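Equipment plan for the coming year: grippers first, second arm later

The automation group at Prenura has finished its equipment plan and sent it to the budget office. Most of the money goes to parts that wear out. The request for a second arm has been moved back, and the group would like readers in other departments to know how that choice was made before the figures come up for review in March.

The largest line is gripper hardware. The plan covers 15 sets of fingers, with the screws and brackets to match, bought from Plurton in a single order. Last year the group ordered fingers a few at a time and paid shipping on every box. A single order costs less overall, but it does mean the full amount falls in one quarter, and the stockroom has been asked to clear a shelf for it.

Wrist cameras come next. The group wants 2 spares on hand. When the camera on the Kermani bench failed in the fall, the bench sat idle until a replacement arrived, and the hours lost were worth more than the part. The spares will be the same model as the ones in use, so the mounts and cables already on the benches will fit.

Work surfaces have their own line for the first time. Plain, matte tops with no print or pattern are preferred for camera work. Two benches still have the old glossy tops, and these will be replaced. Lighting is listed with the surfaces. The quote from Cuto includes diffusers for the overhead lamps, and the group will try one bench before ordering for the rest.

The second arm was the hardest item to settle. The purchase price is only part of it. The arm would also need a controller, a guard, a power drop and floor space that is now used for storage. Booking records show the present arm is in use for some 95 hours a month, which leaves room for more work if evening slots are opened. The plan is to open those slots, keep the booking sheet up to date, and look at the numbers again after six months.

Service is budgeted as a contract instead of by the visit. The contract includes calibration and a yearly check of the joints. Travel charges are separate and should be entered under maintenance, not under training, where they ended up last time.

Departments that expect to need bench time should send an estimate to the automation group by the end of the month. An estimate in hours is enough. Please note any part that calls for a special finger shape, as custom fingers are not in the Plurton order and take longer to arrive. 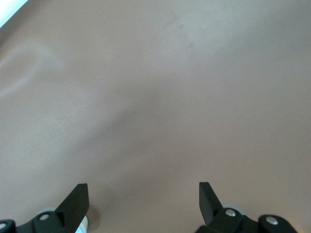 Putting off the second arm makes sense to me, but I would move the power drop into this year's budget anyway. We waited longer for the electrician than for the machine when we set up our last cell, and that work can be done while the storage area is being cleared.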